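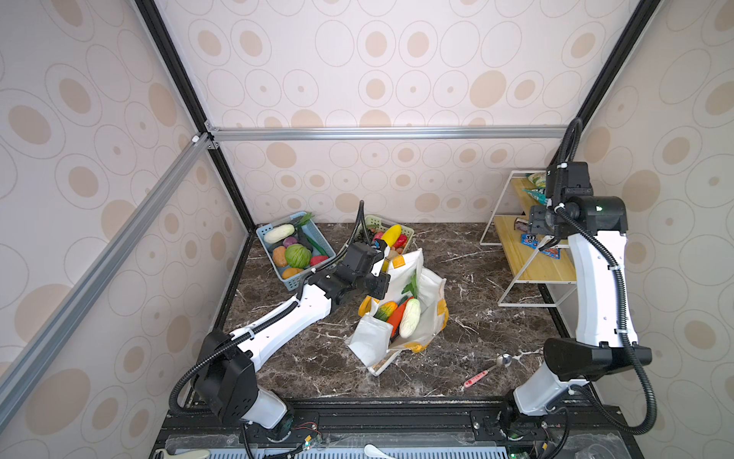

Two arms at work over a marble-patterned counter, with toy produce in two baskets and a shopping bag between them.

House Rules for the Two-Arm Cell

A new working code from Cludden covers the small jobs that older safety paperwork passes over

January 17, 2025

The working code adopted at the Cludden test site runs to 40 pages, and most of them concern objects that cost less than a cup of coffee. Spoons, snack bags, plastic vegetables and shopping bags each get a section. The arms themselves are dealt with early and fairly briefly, on the grounds that the supplier's manual already covers speed, payload and stopping distance.

The code was drafted by Brollholm, the integrator that builds and maintains the cells at Cludden, and took effect in September. It applies to enclosed tabletop booths in which two light arms share one work surface. Several smaller sites have asked for copies, and Brollholm now issues it with every new installation.

The starting point was a review of 1,298 logged stops. Brollholm sorted them by cause and found that 70 percent had nothing to do with a fault in the arm or the controller. A cable had snagged, an item had been left where the path planner did not expect it, or a soft container had moved when it was touched. Each stop was minor. Together they took up more operator time than all scheduled maintenance for the same period.

Before the run

Part One deals with the booth. Frame joints are checked by hand, and a bracket that turns under finger pressure takes the cell out of service. Arm bases are bolted to the front rail and marked with a paint line across the bolt head, so that any rotation shows. Wall coverings may be plain or printed, but they must lie flat, and a panel that has lifted at a seam is to be replaced before the next run.

Cables get more space than any other component. The code requires enough slack for the full working range of the wrist and no more than that. A loop that can reach the work surface with the arm in its rest position is too long. A loop that goes tight at full reach is too short, and it loads the connector. The check is done with the arm moved slowly by hand through its range, once in each direction, with nothing on the counter.

Exposed wiring at the base is to be bundled and fixed to the rail. The code allows temporary wiring during setup, with a dated tag.

The object list

Part Two requires a written list of everything inside the booth, including items that are not part of the task. The operator signs the list at the start and again at the end. An item that is on the counter but missing from the list is either added or taken out before power is applied to the arms.

Operators at Cludden objected to this rule more than any other. A basket of toy produce may hold a good many pieces, and the first draft required each one to be listed by type and color. The adopted text lets a filled basket be entered as a single line, provided its contents have been inspected for cracks and loose parts. Any piece that is removed from the basket as part of the task is listed separately.

Shelves are treated as fixed equipment. They must stand square on the counter and must not shift when pushed at the top with an open hand. Light packages are placed fully on the shelf board. Where the task calls for a package near the front edge, the starting position is recorded so that a fall can be told apart from a bad grasp.

Soft containers

Part Three covers bags, which account for the longest set of instructions in the code. A rigid basket stays put and keeps its shape. A bag folds, leans and closes over its own opening, and its handles go wherever they like.

The rules are practical. Bags are opened fully and set down by hand before the first cycle. Straps are laid outside the opening unless the task is to lift by the strap. Where the gripper is meant to take hold of the rim, the task sheet must say whether a strap may be caught in the same grip. If it may, the force limit is set for the thicker stack of material. If it may not, a caught strap counts as a failed grasp even when the bag moves as intended.
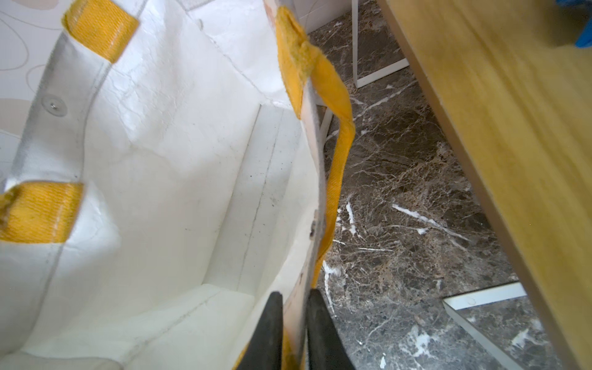

When should a worn bag be taken out of use?
At the first tear in the body or any loose stitching where a handle joins the rim. Creases and surface marks are acceptable if they are noted on the object list, because they change how the material folds but do not weaken it.

Shared space

Where both arms can reach the same area, the code divides the counter into a left zone, a right zone and a common zone. Only one arm may enter the common zone under automatic control. Under manual control both may enter, at reduced speed, with the operator's hand on the stop.

Lu, the scheduling software used at Cludden, enforces the automatic half of that rule by locking the common zone to whichever arm asks first. The manual half depends on training. New operators complete 3 supervised shifts before they run a cell alone, and must show that they can stop both arms from either side of the booth.

Reaching into a booth is permitted only with both arms stopped and the state confirmed at the panel. An indicator light on the base is not accepted as confirmation. The code is firm on this point and repeats it in the sections on cleaning, on dropped objects and on resetting the counter between runs.

Records

Every stop is logged with a cause code, the object involved and the zone. Free-text notes are optional. Logs are kept on a local server and copied each night over a separate network segment, which Brollholm calls the Netgate link, so that record keeping does not compete with arm control for bandwidth.

The next revision will address liquids and powders, which are currently barred from all booths. It will also take up handled utensils. The present text says only that spoons must be listed and placed flat, and leaves the direction of the handle to the task sheet.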